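Heat from a small mining rig: project report

Our project asked whether the waste heat from cryptocurrency mining could warm a student house in Grevside. We ran one rig with two graphics cards through November.

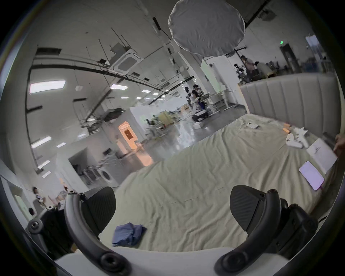
The rig mined Sonditz, a small coin, through the Bastos pool. Power was read at the socket each evening and entered in a spreadsheet.

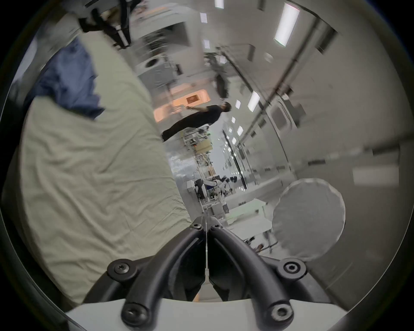

Over 30 days it used 1,368 kWh. The card fans were set to 70 per cent – any lower and the cards slowed down. Coins mined paid for 41 per cent of the electricity.
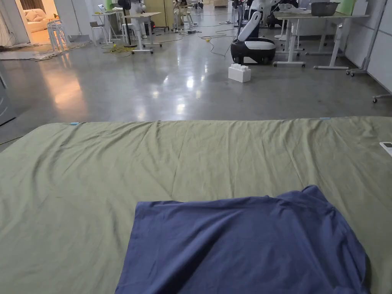
Page last changed: 2022-12-03

We moved the coins to a Filus wallet and sold them at the end of the month. Pool fees were taken off first.

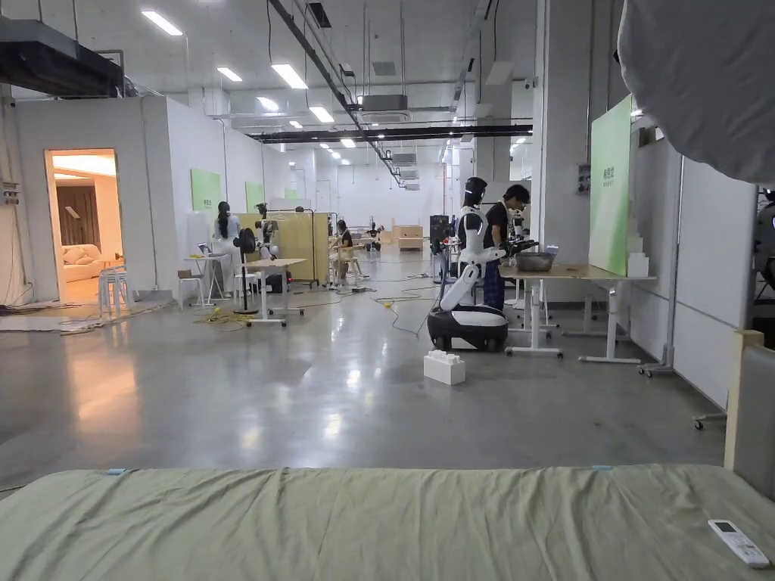

Does mining heat a room more cheaply than a plain electric heater?
Only while the coins sell for more than the cards lose in value. We did not include wear in our sums.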